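Mornton site: lighting and ceiling work in the open workspace

Skuken has closed the first stage of the ceiling work at its Mornton site. The open workspace keeps its wooden plank floor and the broad white beam that divides the ceiling. Rectangular ceiling lights are fitted on one side of the beam, tube lights on the other, and dark dome-shaped pendant lamps hang farther back.

Genusa supplied the replacement drivers – 41 units, with 10 held as spares. Juhász carried out the wiring checks. Sprinkler heads were left in their existing positions and the pipes were not rerouted.

Stage two covers switching and dimming. It starts in August, and the workspace will stay open from 8 a.m. on all working days. Power will be cut on one Sunday for the changeover.

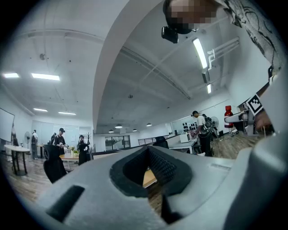

Page last changed: August, Sunday, 10:41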